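Three pigs and a blue bin
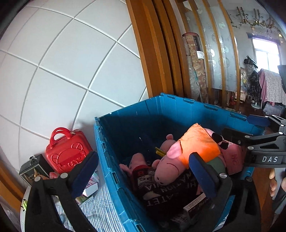

The pigs, back in the bin for now. The one in orange is the biggest.

I told myself September would be the month I dealt with the blue bin. You probably have one too. Mine is the bin where things go when I'm tidying in a hurry and someone is about to ring the doorbell, and it has lived at the foot of the bookcase so long that I'd stopped seeing it. Every so often I toss something else in, and off I go feeling like a very organized person.

So on Wednesday, after dinner, I put on a podcast, made a pot of tea and pulled the bin out where I could get at it.

I should explain about the pigs. The first one came from my friend Kristýna, who picked it up at a market stall the year I moved into this apartment. She said it had my expression before coffee. Then Peter Vávra, who can't stand being left out of a joke, turned up on my birthday with another one, and after that I was a person who collected pigs, whether I liked it or not! The third was in a gift swap at work and I swear I didn't rig it. (I may have traded a very nice candle for it. That's allowed in the rules.)

Two of them have clothes, which is where they get me. A plain stuffed pig I could probably donate. A pig in a bright orange outfit with that little stitched mouth is somebody you'd have to look in the eye, and I'm just not up to it. The one in the dark red collar looks like it's on its way to a recital.

Under the pigs is the black knit thing with the white capital letters all over it. I've been moving that from place to place for three apartments. The letters go every which way, so you get half a word here and another bit upside down over there, and I have never sat down and worked out the whole message. It's warm, though, and it went on the "keep" side without much of a fight. I want it on the back of the couch before the weather turns. My cousin Katalin says it doesn't go with anything I own, and she's right, but she also has a beige couch and beige pillows and a beige dog, so I take her advice with a grain of salt.

Then there's the small stuff that sinks. I don't know how other people stop this from happening. You put in big soft things, you leave them alone, and the next time you look there are little boxes and crinkly packages down at the bottom like they grew there. I have a drawer for that kind of thing. I have TWO drawers for that kind of thing. And still it ends up under a pig.

My plan was the one I always use, the one Rizal Lau taught me when we shared a place and had exactly one closet between us. You set a timer for 22 minutes and you only make piles. No reading old cards, no trying things on, no texting anybody "do you remember this??" with a photo. When the timer goes, you stop and put the piles where they belong, and if you can't decide on something it goes back in the bin for another round. The odd number was his idea. He said twenty felt like a chore and twenty-five felt like homework.

I broke the no texting rule in about 18 seconds. Kristýna got a picture of all three pigs and answered with a row of hearts and then "WHY ARE THEY IN A BOX." Fair question. I didn't have a good answer, so I made more tea.

That sort of took over the evening, to be truthful. We ended up on the phone for ages and she talked me into the shelf idea. I've had a bare stretch of wall over my desk since spring, and I'd been looking at a picture ledge from Pekwood in the pale finish. It was 67 dollars when I first looked, which seemed like a lot for a plank, and I closed the tab. Kristýna's argument is that I've spent more than that on storage for things I'd rather be looking at. I hate it when she does math.

I measured, and the ledge would fit, but I'm worried about the depth. The big pig is a real chunk and I don't want it nose-diving onto my keyboard in the middle of a meeting. If anyone has the Pekwood one, or the Korkoreo version with the raised lip, can you tell me whether something round and squashy will sit on it? I can use a dab of that removable putty if I have to, I've got a whole pack – in one of the two drawers, I think.

For now everyone's back in the bin, and the bin is in the hallway where I trip on it, so I can't pretend it's finished. The knit is getting a wash this weekend. I still have the hall closet to do as well, and there's a bag of tangled scarves in there that I'm dreading, so that'll be the next post if I survive it. Leave me your shelf opinions in the comments!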